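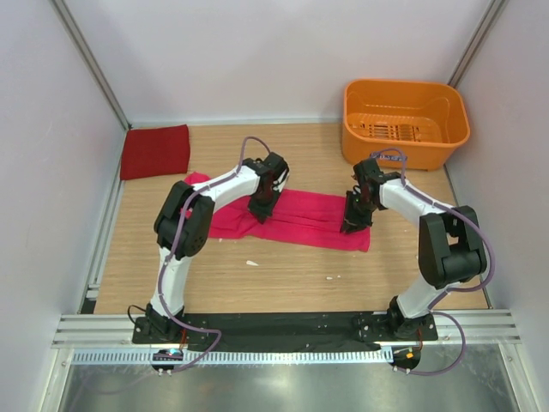
Wie faltet man ein großes Tuch so, dass es im Korb nicht nach einem Tag wieder auseinanderfällt?

Erst der Länge nach in Streifen legen, glattstreichen, dann von beiden Enden zur Mitte einschlagen und mit der geschlossenen Kante nach oben in den Korb stellen. Hinlegen und stapeln geht auch, hält aber nur so lange, bis jemand das unterste haben will.

Forum Haushalt & Wäsche > Falten, Bügeln, Aufbewahren
Thema: Streifen oder Viertel? Tücher falten ohne Nervenverlust
Angepinnt von der Moderation, weil die Frage jeden November wiederkommt

knickfalte
Themenstarter

Die Kurzfassung oben ist von mir, der Rest hier ist Verhandlungsmasse.

Ausgangslage: zwei Sorten Tücher. Ein pinkes, eher groß, weicher Stoff, und ein paar dunkelrote, die sich benehmen. Die dunkelroten falte ich im Halbschlaf. Das pinke falte ich seit Jahren, und jedes Mal sieht es aus, als hätte ich es im Streit zusammengelegt.

Ich lege es inzwischen quer vor mich auf den Tisch, ziehe es zum Streifen und mache den Längsknick in die Mitte. Rechts klappt das wunderbar, Ecke auf Ecke. Links bin ich dann schon wieder bei einer Art Gebirge. Streiche ich das Gebirge glatt, wandert es nach rechts. Wie macht ihr das?

Bügelfrei_Berta

Gar nicht. Aufhängen.

knickfalte

Danke, Berta. Wie immer eine Bereicherung.

Mangelware

Du streichst vermutlich von einem Ende zum anderen. Damit schiebst du die Luft und den überschüssigen Stoff vor dir her, und am Ende sitzt alles auf einem Haufen. Von der Mitte nach außen streichen, beide Hände gleichzeitig, flache Handfläche. Und nicht ziehen! Weicher Stoff gibt nach, solange du ziehst, und sobald du loslässt, holt er sich alles zurück, mit Zinsen.

korbflechter77

Unterschreibe ich halb. Mit flacher Hand ja, aber erst die Ecken. Ich halte eine Seite fest, schüttle die andere einmal kräftig aus und lege erst dann ab. Wer auf dem Tisch glättet, was in der Luft schon krumm war, bekämpft Symptome.

Mangelware

Wer im Wohnzimmer ausschüttelt, räumt hinterher die Blumenvase auf. Ich spreche aus Erfahrung.

Saumselig

Es hat noch keiner nach dem Saum gefragt, also frage ich. Ist das Tuch überhaupt rechtwinklig? Bei weichen Stoffen verzieht sich beim Waschen gern eine Seite, dann kannst du Ecke auf Ecke legen, bis du alt bist, irgendwo bleibt immer ein Bauch. Ich richte mich deshalb nach der Naht. Wenn die Stichlinie in der oberen Lage parallel zu der darunter läuft, ist der Rest egal.

knickfalte

Hab eben nachgesehen. Einmal gefaltet läuft alles schön parallel. Ab der zweiten Lage hängt es rechts durch, und die Naht geht schräg davon wie ein Gast, der sich nicht verabschieden will. 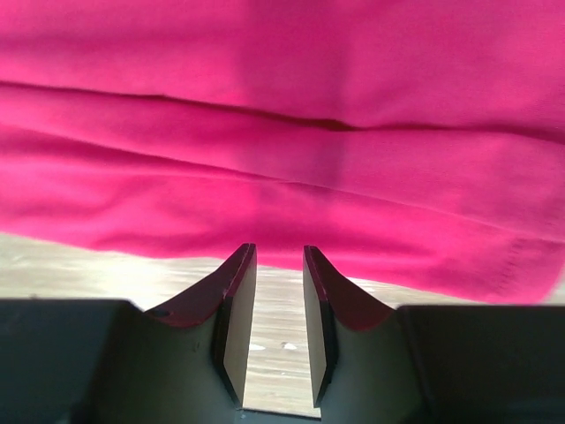 Mein Problem ist also weniger der erste Knick, den kann ich. Beim zweiten Umschlagen nehme ich die untere Lage offenbar nicht richtig mit. Die bleibt liegen und wirft Wülste, die obere tut so, als wäre nichts.

Saumselig

Klassiker. Du greifst nur die obere Lage. Daumen nach innen zwischen die Lagen, Finger außen drunter, dann umschlagen. Klingt nach Origami, geht nach einer Woche von allein.

Bügelfrei_Berta

Eine Woche! Für ein Tuch!

Trommelfell

Ich werfe mal das Faltbrett in den Raum. Ich habe das von Druresen, liegt seit dem Umzug neben der Waschmaschine. Tuch drauf, Klappe links, Klappe rechts, Klappe hoch, fertig. 10 Stück hintereinander und alle gleich groß. Man fühlt sich wie in einer Boutique, nur ohne Kundschaft.

korbflechter77

Das Druresen-Brett ist für T-Shirts. Ein großes Tuch hängt an allen Seiten drüber, und dann faltest du eben um das Brett herum. Hatte ich. Dient jetzt als Unterlage für den Drucker.

Trommelfell

Man faltet das Tuch vorher einmal längs. Steht sogar in der Anleitung.

korbflechter77

Wenn ich das Tuch vorher falten kann, brauche ich das Brett nicht.

Trommelfell

Touché. Ich behalte es trotzdem.

Mangelware

Noch ein Punkt zur Unterlage. Auf glattem Holz rutscht weicher Stoff beim Umschlagen mit. Ich lege ein altes Frotteehandtuch drunter, dann bleibt die untere Lage, wo sie ist. Sieht bescheuert aus, ein Tuch auf einem Tuch zu falten, hilft aber mehr als jedes Zubehör.

knickfalte

Das mit dem Frottee probiere ich. Und wie kommt das Ganze in den Korb? Meiner ist aus Plastik und orange, über die Farbe bitte keine Diskussion.

Saumselig

Pink neben Orange, mutig.

knickfalte

KEINE Diskussion.

Saumselig

Schon gut. Hochkant stellen, Bruchkante nach oben, nicht zu locker. Wenn der Korb halb leer ist, kippen sie um und alles war vergebens. Dann lieber einen kleineren nehmen.

WäschespinneXL

Widerspruch! Hochkant taugt bei festen Stoffen. Das weiche Zeug sackt in sich zusammen und sitzt nach zwei Tagen als Wurst am Korbboden. Ich rolle. Erst Streifen, dann von einem Ende her fest aufrollen. Hält ewig, man sieht jede Farbe, und die Wülste sind drin versteckt, wo sie keinen stören. In der Ferienwohnung in Koltcombe lagen die Handtücher auch so im Regal, seither mache ich das.

Mangelware

Rollen ist Aufgeben mit Stil.

WäschespinneXL

Dafür bin ich nach einer Minute fertig und du legst noch Frottee unter.

korbflechter77

Bei gerollten Tüchern hast du Querknitter bis zum nächsten Waschen. Fürs Handtuch egal. Wenn das pinke mal auf den Tisch soll, siehst du jede Windung.

WäschespinneXL

Wer auf meinem Tisch nach Windungen sucht, bekommt keinen Nachtisch.

Bügelfrei_Berta

Wir sind jetzt auf Seite zwei. Das Tuch hinge bei mir längst am Haken.

knickfalte

Rückmeldung, kurz vor elf abends, man gönnt sich ja sonst nichts.

Mit Frottee drunter, von der Mitte nach außen gestrichen, Daumen zwischen den Lagen: deutlich besser. Das Gebirge links ist jetzt ein Mittelgebirge. Der zweite Umschlag sitzt, solange ich langsam mache. Werde ich schnell, hängt es wieder rechts durch.

Im Korb hochkant steht es bislang. Die dunkelroten stützen von beiden Seiten, die sind ja die Vernünftigen in der Familie. Ausschütteln habe ich ebenfalls versucht, korbflechter77, und nehme die Kritik von Mangelware bezüglich Vasen nachträglich sehr ernst.

korbflechter77

Wie groß war die Vase?

knickfalte

Groß genug.

Saumselig

Noch als Nachtrag für alle, die hier über die Suche landen: nach dem Waschen am Saum in Form ziehen, solange der Stoff feucht ist. Danach ist Falten nur noch Schadensbegrenzung.

Trommelfell

Verkaufe übrigens Faltbrett, Druresen, kaum benutzt. Anleitung liegt bei.

Moderation

Verkäufe bitte in den Marktplatz. Der Thread bleibt offen, Vasen sind off-topic.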